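Snack stall to stay open later at Oyewole community hall

The snack stall at the Oyewole community hall will stay open until the end of the evening film from March, after people who came straight from work said they kept missing it.

At present the stall shuts when the film starts. Under the new hours it will serve through the interval and for the first part of the second half. Hot drinks, squash and popcorn will all be on sale, and prices will stay as they are.

Hauwa Dauda, who books the films, said the change had been asked for more than once.

"People get here at ten to seven and there's a queue out to the coats," she said. "By the time they reach the front, the lights are going down. We lose them and they go without."

The hall seats 80. On a full night the stall has served 40 people before the film and turned the rest away when the shutter came down. A second serving point will be set up by the side door to shorten the wait, with one till at each.

Popcorn remains the best seller. Tobiloba Ekpo, who orders the stock, said he would go on buying it in boxes for now. A trial of loose popcorn from a machine last winter was dropped after complaints about the noise during quiet films. 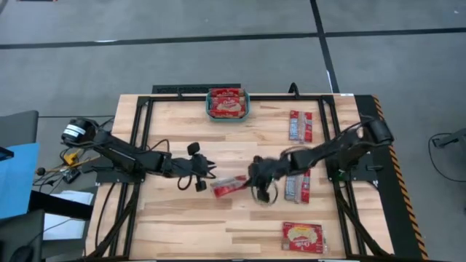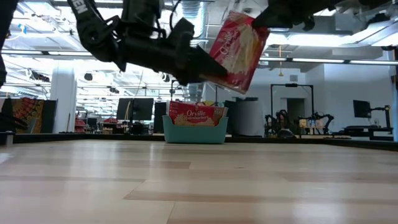

Parking and buses

The later finish does not affect the car park, which will be locked at 11pm as before. Drivers who want to stay on and talk are asked to move their cars to Zetau Road, where there are no charges in the evening.

The number 24 bus still stops outside the hall, but the last one towards the station leaves before the end of longer films. Hadiza Isah, of the Zetau Road residents' group, has written to the bus company to ask for a later service on film nights. She had not had a reply when this item was written.

Anyone who can help on the stall should speak to Onyekachi Akpan at the front desk. Shifts last 2 hours and include a free seat for the film. No experience is needed, but helpers handling food will be asked to do a short hygiene course, paid for by the hall.

Contact the newsdesk | Copyright Storkora News | Back to top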